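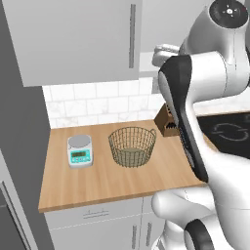
Heltusach student robotics club: progress report, March
Prepared for the Turell fund by Veerle Mulder

The kitchen task now runs in simulation from start to finish. The students have logged 1,053 attempts against the 2,000 we promised, so we are behind. I would also be careful with the success rate they quote – most of those runs began with the basket and the scale in the same two positions.

Wilma Visser has asked the group to vary the layout before adding anything new. I agree. Over half the budget is spent, and I am not yet convinced that a good score on screen says much about a real arm.

We ask that the second payment wait until the varied runs are in.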